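Home | Guides | Mesoder Desk | Release notes | Contact

We use cookies to remember your settings. Accept all | Manage choices

Mesoder Desk user guide
Section 5: Following a summit

Print this page | E-mail this page

Mesoder Desk collects official statements from foreign ministries, leaders' offices and international bodies, and lines them up so that two accounts of the same meeting can be read side by side. The sales sheet from Stundon says it "shows you what was agreed". It shows you what each side says was agreed, and you should set it up with that in mind.

5.1 Before you start

You need an editor's login and a source list. If your office has never made a source list, Mesoder loads the Flondomen list, with 558 sources on it. Many are embassies that repost the same text as their capital. Ten copies of a claim will look like ten confirmations unless you trim them.

5.2 Create the summit file

1. Open Files and choose New summit.
2. Enter the host city and the countries taking part. Leave out observers for now.
3. Under Sources, tick one main source for each government. Add a second only if it publishes its own text.
4. Set the language of record for each source. Always pick the original language, even if you can't read it. English versions are often shorter, and sometimes the missing sentence is the one that matters.
5. Press Save. The file is live straight away, with no test mode.

Note: The limit is 1,000 statements per file. When it is reached, the oldest are moved to the archive with no warning. A long round of trade talks can get there in a week.

5.3 Compare two readouts

1. Select both statements and press Compare.
2. Wait for the coloured bars. Green means both sides mention a subject. Amber means one side does.
3. Click each green bar and read both passages in full.
4. Mark the bar Same, Differs or Unclear.

Caution: Green does not mean agreement. In our November trial, one side "reaffirmed" a border accord and the other "took note of concerns" about it. Mesoder gave that a green bar and a match score of 27 out of 27. We have asked Stundon what the score measures and are still waiting for an answer we can follow.

Use Unclear freely. Some editors treat it as a failure. Diplomats spend days making a paragraph unclear, and there is no reason you should sort it out for them by teatime.

5.4 Use the Henriques tone scale

The Henriques scale rates each statement from "cordial" to "severe". It is on by default.

1. Go to View, then Tone.
2. Switch the scale to Private so that it does not appear in shared reports.
3. If you must share a rating, attach the full sentence it was based on.

Note: The scale counts strong words. "Frank and candid talks" scores as warm. Anyone who has sat through a few of these meetings will read it the other way.

5.5 Set alerts

1. Choose Alerts, then Add.
2. Pick New statement, Changed statement or Withdrawn statement. We suggest the last two at least. A line quietly removed from a ministry page overnight tells you more than most of the lines left up.
3. Choose where alerts go: desktop, phone or both.
4. Set quiet hours. They follow the clock in the host city, whatever the settings page says.
5. Send a test alert and check that it arrives.

Caution: An alert marked Breaking only means the source used that word. Check the source page before passing it on.

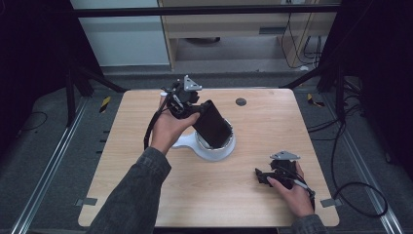 5.6 Close the file

1. Mark any bars left open as Unclear.
2. Export the file with original texts included. The box for this is unticked by default.
3. Press Close. A closed file can be read but no longer edited.

Get guide updates by e-mail: Sign up to our newsletter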